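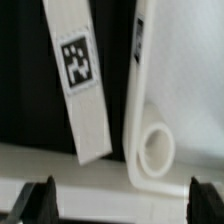 White bar with a square black-and-white marker on it. 20 Nov 2022.

Zisholm open day, quick notes before I forget

Went for the clinic websites, stayed for the coffee. Zisholm do sites and marketing for medical practices, mostly small ones - dentists, physios, a couple of skin specialists. Second floor, no sign at street level, walked past it twice.

Started with a talk from Poonam Saxena, who runs the content side. Good speaker, fast. Her main point was that most practice sites are written for other doctors. She put up the home page of a client, Sendilel, before and after. Before: 200 words on the founder's training. After: opening hours, parking, what to bring to a first visit, then the training on its own page. Bookings up since April, she said, but she wouldn't give a number. Fair enough.

Then into small groups, 8 of us in mine. Two receptionists, one podiatrist, rest agency people like me pretending not to take notes. We got to sit with the team that does the booking forms. They use Zoubi for the forms and a thing called Fomitmont for the follow up emails. Fomitmont looked clunky to me but the reminders can go out in two languages, and the receptionists loved that.

Tea break. Ran over. Biscuits gone.

Search session was the weak part. 60 minutes on local listings and most of it was stuff you'd get from any blog - claim your listing, fix the phone number, answer reviews. One useful bit on review replies: never confirm the person was a patient, even to say thanks. I'd been getting that wrong for a client so thats tomorrow sorted.

Asked about prices. They quote per practice, no list. Asked who owns the site if you leave - you do, text and photos included, but not the booking set up. Would want that in writing.

Didn't get to see the video room, the group before us was still in there and I had a train. Poonam said to email her for the slides. Have done, no reply yet.

Worth going if you manage a practice and have never briefed an agnecy before. If you work in one, skip the search hour and go straight to the forms people.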